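Search this guide Enter a term Go

Planning and Budgeting Guide for the Zarnix Tabletop Arm
Section 4: Before You Order

2023-02-24 — by the Zarnix documentation group
Reading time: 5 minutes

4.1 Scope

This section covers the work to be done before an order is placed. It applies to single-arm cells used for picking and placing household objects on a table. Two-arm cells and mobile bases are covered in Section 9.

Complete steps 1 to 11 in order. The figures from steps 2, 4 and 7 are entered on the order form, and the form will be returned if any of them is blank.

4.2 Measure the site

1. Choose the table. The arm may be clamped to the table or mounted on a separate pedestal. A pedestal is preferred where the table is also used for other work.

2. Measure the table top and write down length, width, height and thickness in millimetres. Measure the thickness at the edge and again 100 mm in. Many dining tables are thinner at the edge, and the clamp is sized from the larger value.

3. Push down on each corner in turn. If the top rocks, fit levelling feet or choose another table. Do not pack the legs with card.

4. Measure from the planned base position to the farthest point the gripper must reach. Add the length of the longest object to be handled. If the total is more than the rated reach on the data sheet, order the long forearm. It cannot be fitted later without returning the arm.

CAUTION: The elbow swings out behind the base when the gripper is drawn in close. Keep walls, shelves and tall appliances outside the swept area marked on the site template. Chairs must be moved out of the swept area before power is applied.

5. Check the route from the delivery door to the table. The arm ships in one crate and the controller in another. Neither crate may be tipped on its side. Lifts, tight corners and steps should be noted on the form so that the carrier can bring the right trolley.

6. Check the supply. The controller needs one earthed outlet on its own circuit. Extension leads are not accepted at commissioning.

4.3 Choose the gripper

The gripper is the item most often ordered wrongly. It is priced separately from the arm and has its own lead time, at present 33 days for the wide version and 21 for the standard one.

7. List every object the cell will be asked to handle in its first year. For each one, note the widest part that must pass between the fingers, the weight when full, and whether the surface is smooth or rough. Enter the largest width and the largest weight on the form.

8. Compare the list with the gripper table in Appendix B.

Note: A pot or a bowl is normally lifted by its rim or handle and does not need an opening as wide as its body. Enter the width of the part to be gripped. Buyers who enter the full diameter of a cooking pot end up paying for the wide gripper with no need of it.

Note: Flat cutlery lying on a hard surface is difficult for any two-finger gripper. If forks or spoons are on the list, add the thin fingertip set. Each set contains 5 pairs.

Soft produce requires the force-limiting option. This is a software licence and can be added at any time, so it may be left out of the first order if funds are short.

4.4 Try the layout in simulation

A trial in the Kidance simulator is recommended for all sites and required for sites asking for a reach exception. The licence is charged by the month. One month is enough for most buyers if the measurements from 4.2 are ready before it starts.

9. Load the room template and set the table to the measured size. Place the arm at the planned base position. Add objects from the library that match the list made in step 7 in width and height. Exact likeness is of no importance, but mix the shapes: flat, tall, round and irregular. Leave them spread over the whole table top, including both ends, then move the gripper to each one and record any it cannot reach.

The mixed layout supplied with the template has a pot in the middle, plates, a fork, a toy tractor and a spray bottle towards the far end, and a mug and a skull on the arm's side. The skull is a useful stand-in for any rough, rounded object with no handle.
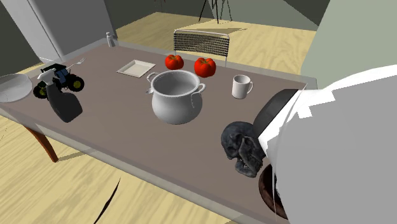 10. Look at the results from at least two viewpoints. When the arm is extended over the near side of the table it can hide objects from a single camera — a bowl at the table edge is easily lost behind it. If any object on the list is hidden in a working pose, budget for a second camera and a second stand. Stands take up floor space, and their legs must be clear of the walkway.

Where the arm shows torn or jagged white edges in the view, the viewpoint is too close to the model. Move it back. The fault affects the display only and has no bearing on the reach results.

11. Save the layout file and attach it to the order form.

4.5 Set the budget

Enter costs under the headings below. Prices are on the current Zarnix list, which is next revised in April. Quotations issued before a revision are honoured until their own expiry date.

Capital items: arm, controller, gripper, mount (clamp or pedestal), cameras and stands, emergency stop.

One-off costs: carriage, commissioning visit, operator training, electrical work at the site.

Yearly costs: service plan, fingertip wear, software licences, insurance.

Commissioning is carried out by Durrani and is quoted by site. Allow one full day with the room closed to other users. A second visit is charged in full if the first cannot go ahead owing to an unfinished supply or an unsuitable table.

For a cell in regular use, allow some 217 hours of staff time in the first year for set-up, resets between runs and minor faults. This cost is left out of most first budgets. Resetting a crowded table by hand takes up the greater part of it.

CAUTION: Do not buy used fingertips or third-party mounts to reduce the total. Both void the service plan.

4.6 Hire before purchase

Where the object list is still uncertain, an Alby hire kit may be a better first step. The kit contains an arm, a standard gripper, a clamp mount and one camera. It has no force limiting and must not be used on soft produce or on anything likely to break under the fingers. Hire charges are not set against a later purchase.

The site measurements in 4.2 are still needed for a hire kit. Steps 8 to 11 may be skipped.

4.7 Send the order form

Check that the table thickness given is the larger of the two readings, that the reach figure includes the longest object, and that the layout file is attached. Forms are acknowledged by e-mail with a site number. Quote this number on all later requests, including carriage.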